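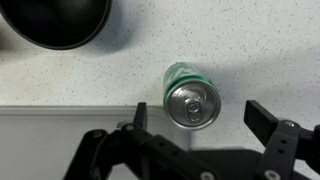 Como limpar e conservar uma bancada clara de cozinha

Quando mudei para o apartamento novo, a bancada clara foi a primeira coisa pela qual me apaixonei e a primeira que me deu dor de cabeça! Café, cúrcuma, molho de tomate, tudo deixa marca se a gente bobear. Depois de muito erro (e de uma mancha de beterraba que me assombrou por semanas), cheguei a uma rotina que funciona bem aqui em casa, e várias leitoras me pediram para escrever o passo a passo.

O que você vai precisar

300 ml de água morna
2 colheres de chá de detergente neutro
4 colheres de sopa de bicarbonato de sódio
2 panos de microfibra
Uma espátula de plástico

Antes de começar, descubra de que material é a sua bancada. O que eu ensino aqui serve para quartzo e granito selado. Mármore é outra história, muito mais sensível, e merece um post só para ele – prometo que sai em maio.

1. Tire tudo de cima

Tudo mesmo! Eu tinha mania de limpar em volta da cafeteira e do porta-temperos, e aí um dia levantei o porta-temperos e encontrei um anel amarelo perfeito. Aproveite para passar um pano no fundo de cada objeto antes de devolver.

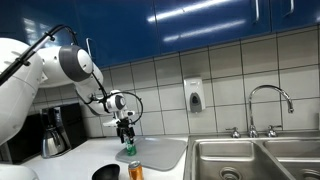 Tábua de corte cinza sobre a bancada branca da cozinha.

2. Limpeza do dia a dia

Misture a água com o detergente, molhe o pano e torça bem. Comece pelo canto mais distante da pia e venha trazendo a sujeira na direção dela. Passe depois o outro pano só com água e seque com um terceiro, se tiver um sobrando. Secar faz uma diferença enorme, porque aquele aspecto embaçado quase sempre é resto de sabão.

3. Manchas teimosas

Faça uma pasta com o bicarbonato e um pouquinho de água, até ficar com textura de iogurte grosso. Espalhe sobre a mancha, deixe 11 minutos (eu ponho o timer do celular, senão esqueço) e retire com pano úmido, sem esfregar com força. Teste primeiro num cantinho escondido! Minha beterraba saiu na segunda aplicação.

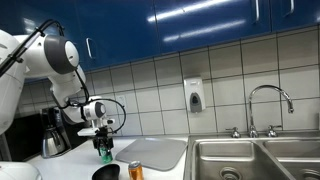
Comida grudada eu solto com a espátula de plástico, bem deitada, depois de deixar um pano molhado em cima por alguns minutos. Esponja de aço, nem pensar. O Nii Laryea, que instalou a bancada lá de casa, me avisou disso no primeiro dia e eu, teimosa, testei do lado do fogão. O risquinho continua lá.

4. O que evitar

Água sanitária, removedor de forno e panela quente direto na pedra. Vinagre e limão também ficam fora da minha lista, mesmo sendo queridinhos da internet.

Para o granito, vale pingar umas gotas de água de vez em quando: se a pedra escurecer embaixo delas, está pedindo selador novo. Eu uso o da Gretex, aplicado à noite, com a cozinha já fechada e a janela aberta. O quartzo dispensa essa etapa.

Se a sua mancha for de caneta ou de tinta de cabelo, conta aqui nos comentários qual é o material da bancada que eu tento ajudar!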